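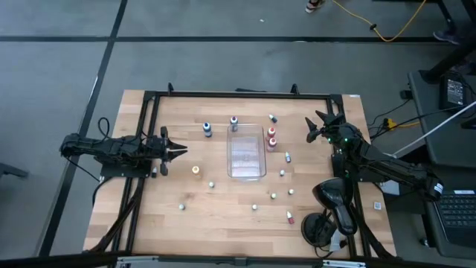
Préparation de pointes W pour FIM : rayon trop grand après électropolissage

pruletti_w
Bonjour. Je prépare des pointes de tungstène par électropolissage dans NaOH 2 mol/L, fil recuit fourni par Nurmi. À l'imagerie sous hélium, la meilleure tension se situe systématiquement trop haut, ce qui indique un rayon d'apex supérieur à 40 nm. J'ai réduit la profondeur d'immersion à 2 mm, sans effet notable. Une piste ?

E. Niskanen
Quel est le temps de coupure du courant après la chute de la partie inférieure ? C'est le paramètre dominant. Avec une coupure manuelle, la pointe continue de se dissoudre et s'émousse.

pruletti_w
Coupure manuelle, en effet. Je n'ai pas de comparateur sur l'alimentation.

jarnstead
Je ne suis pas d'accord avec Niskanen sur la priorité. Un rayon de 40 nm reste exploitable en FIM : l'évaporation de champ régularise l'apex de toute façon. Je regarderais d'abord l'angle de cône. S'il est trop ouvert, le rayon croît vite dès qu'on évapore quelques couches.

E. Niskanen
L'évaporation de champ régularise la surface, elle ne réduit pas le rayon. Partir d'une pointe émoussée limite le nombre de couches accessibles avant d'atteindre la tension maximale de l'alimentation HT.

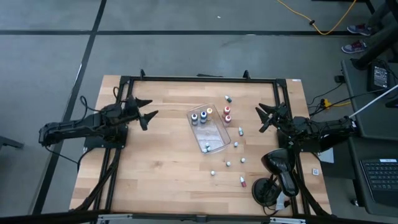 Pour la coupure, un comparateur rapide et un MOSFET suffisent. Le seuil se règle sur la chute du courant, pas sur sa valeur absolue - celle-ci dérive avec la concentration du bain.

fostia
Avez-vous compté les anneaux entre deux pôles (110) et (211) ? On en déduit le rayon local à partir de la distance interréticulaire. La tension seule est un mauvais indicateur, elle dépend du facteur de forme.

pruletti_w
Pas encore. Je travaillais uniquement à partir de la tension.

jarnstead
Alors la valeur de 40 nm n'est pas établie. Kalevi Sjöberg avait le même écart en septembre, et son facteur de forme était simplement faux.

E. Niskanen
D'accord sur ce point. Je maintiens pour la coupure.

pruletti_w
Je monte le comparateur et je prépare 3 pointes dans le même bain. Je posterai les rayons mesurés par comptage des anneaux.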